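Zestenen Introduces Lesari Line of Modular Seasonal Table and Mantel Decor

HEBDEN, August 24, 2022 – Zestenen, a maker of home decor components, today introduced Lesari, a line of modular seasonal decorations for tables, mantels, shelves and window ledges. The line is built on a single base rail that stays in place through the year and accepts interchangeable inserts for fall, winter and spring. Lesari will be available to retailers and direct customers in September.

The Lesari base rail is a low, flat channel with a felt underside and a slotted upper face. Inserts are fitted by pressing a peg into a slot and turning it a quarter turn. No tools, wire, floral foam or adhesive are needed. The rail is supplied in a short and a long length, and both lengths can be joined end to end with a hidden connector. A joined run may be straight or may turn a corner, using an angled connector sold separately.

The launch range has 20 inserts. They include taper holders, tea light cups, stem tubes for cut or dried flowers, card clips, low bowls, ornament hooks and a set of plain risers in graduated heights. All inserts use the same peg. An insert bought for a winter mantel will fit a rail bought for a dining table, and the reverse.

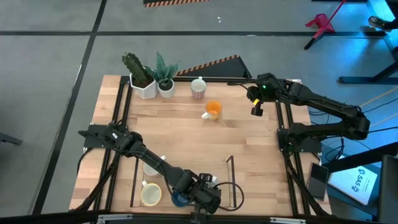

Seasonal decor is usually sold as finished pieces. A garland, wreath or centerpiece is bought whole, displayed for a few weeks and stored whole for the rest of the year. Storage volume is set by the largest and most fragile part of each piece. Lesari separates the support from the decoration. The rail remains on the surface or is stored flat, and the inserts are packed in divided trays that stack inside a standard closet shelf depth.

Finishes

The base rail is offered in two finishes, matte white and warm gray. The inserts are offered in the same finishes and in a seasonal accent color that changes each year. The accent color for the first season is a muted berry red. Metallic finishes were left out of the launch range. In handling tests, metallic coatings showed wear at the peg after repeated fitting and removal, and the company has chosen to hold them back until the coating meets the same standard as the matte finishes.

Matte surfaces were selected for two reasons. They do not produce glare under candlelight or string lights, and small scratches from normal use are less visible. Each finish is applied as a baked coating and can be wiped with a damp cloth. Abrasive cleaners and solvent-based polishes should not be used.

Sornex Lighting Insert

The launch also includes Sornex, a battery-powered lighting insert for the Lesari rail. Sornex is a short stem with a diffused warm white lamp at the top and a battery compartment in the foot. It fits any open slot. A switch on the stem has positions for off, steady and timed operation. In timed operation the lamp runs through the evening, shuts off and comes back on at the same time the next day.

Sornex uses replaceable batteries, which are not included. The compartment is closed with a small screw. The lamp is rated for indoor use only and should not be placed in a slot next to a lit candle. A spacing guide is printed on the inside of the rail package and shows which slots may hold an open flame when other inserts are in use.

Surface Requirements

Lesari is intended for level, dry indoor surfaces. The felt underside is suitable for sealed wood, painted wood, laminate, stone and glass. On unsealed or freshly oiled wood, a cloth or runner should be placed under the rail to prevent marking. The rail should be set back from the front edge of a mantel or shelf by at least its own width. Where the rail is used above a working fireplace, the clearances given by the maker of the fireplace apply, and candles and dried stems should not be used while the fire is lit.

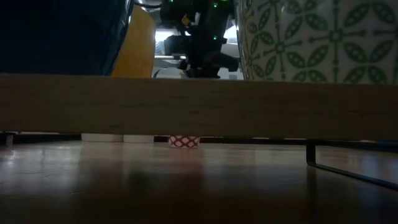
Light-toned wood with a faint grain, seen along the edge of a tabletop.

On dining tables, the long rail leaves room for place settings on both sides of a table of ordinary width. For narrow tables, the short rail may be set at the center with risers at either end. Inserts taller than the largest riser are not recommended for dining use, as they block the view across the table.

Arrangement Cards

Each rail is packed with a set of printed arrangement cards. A card shows a top view of the rail with the slots numbered and lists the insert for each slot. The cards cover a plain everyday arrangement, a harvest table, a winter mantel, a window ledge and a spring table with cut flowers. Blank cards are included so that an arrangement can be recorded before the rail is cleared and repeated the following year.

The arrangement cards use only inserts from the launch range. Natural materials such as pine cones, seed heads, small gourds and evergreen cuttings are marked as optional. The low bowl insert is sized to hold these materials loosely and has a removable liner. Fresh cuttings should be placed in the stem tube, which holds water, and not in the low bowl, which is not sealed.

Packaging and Storage

Rails ship in a cardboard sleeve with molded paper end caps. Inserts ship in divided paperboard trays that are also meant for long-term storage. Each compartment is labeled with the insert name. The trays close with a tab and can be reused for several seasons if kept dry. Replacement trays will be sold at cost.

Glass parts, including the stem tube and the tea light cup, may be ordered individually. Pegs are also sold as a spare part and can be changed at home with the key supplied in the rail package.

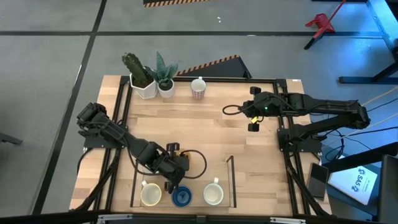

Starter sets will be offered in two configurations. The Table Set contains one long rail, taper holders, stem tubes, a low bowl and a group of risers. The Mantel Set contains short rails with a straight connector, tea light cups, ornament hooks, card clips and a Sornex lighting insert. All parts in both sets can be bought separately. Customers who begin with one set can extend it with parts from the other without any adapter.

Retail Display

Retailers carrying the line will receive a counter display built on a joined run of long rails, together with a full set of inserts in both finishes. The display is meant to be rearranged by shoppers. A header card explains the quarter-turn fitting and lists the compatible parts. Display stock is supplied separately from sale stock and should not be returned to sale after use.

Retailers may order open stock inserts by the tray. Mixed trays are available for smaller stores that do not wish to hold a full tray of each insert. Seasonal accent inserts are shipped ahead of the season and are not restocked once the accent color changes. Matte white and warm gray inserts remain in stock all year.

Availability

The Lesari base rails, inserts, connectors and starter sets, and the Sornex lighting insert, will begin shipping in September. Orders placed before the ship date will be filled in the order received. Price lists, the spacing guide and printable copies of the arrangement cards are available on request from the Zestenen trade desk.

About Zestenen

Zestenen designs and sells components for home display and seasonal decorating, including rails, stands, hooks and low-voltage lighting for indoor use. The company is based in Hebden and supplies independent home stores, garden centers and direct customers.

Zestenen, Lesari and Sornex are trade names of Zestenen. Product finishes and specifications are subject to change without notice.

Media and trade inquiries: Zestenen Press Office, Hebden

###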